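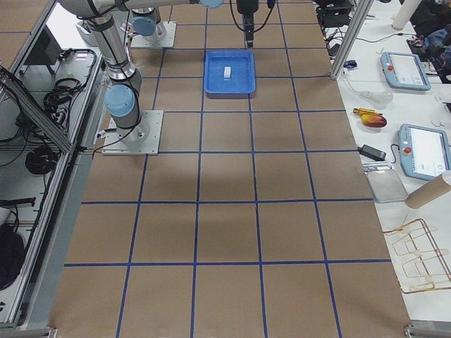

Readers who saw the notice for the Travness open day asked whether the tables were worth the trip or whether it was all slides. The tables were worth it. I went on May 20, 2019, took the 10 o'clock group and stayed until they closed the doors.

Didville shares the building with two smaller firms and uses the ground floor for sorting and handling trials. Most of my visit went on the layout of the work surface. Brown kraft paper covers the tabletop, and straight runs of blue tape divide it into a grid. The paper is replaced when it creases too badly – a fresh sheet takes 40 minutes to lay, most of it spent getting the tape square. I asked about printed sheets. They tried one in December and went back to tape.
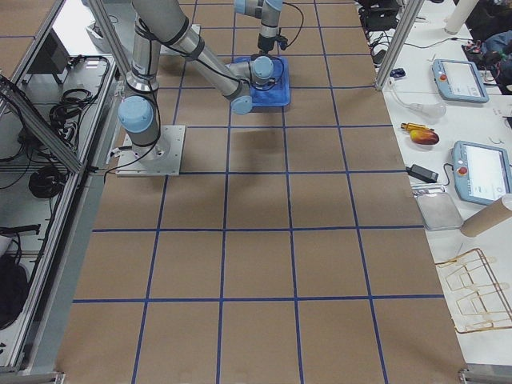
Taped grid and blue tray, ground floor, Travness.

The tray is treated as part of the layout. Its position is logged by grid square, so a run can be repeated after the table has been cleared. Our guide put the log at 2,000 entries, kept in a spreadsheet called Flallow.

Objects are kept plain. A white toy brick on a blue floor gives good contrast, but glossy plastic throws back the ceiling lights, and matt trays are on order. 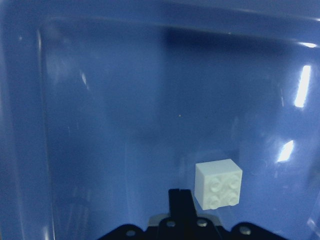 White brick on the floor of the blue bin, with reflections on the right-hand wall.

Practical notes: entry is free, groups are limited to 35, and the car park is small. The bus from Au stops at the gate. Bags go in the lockers by reception – bring a coin.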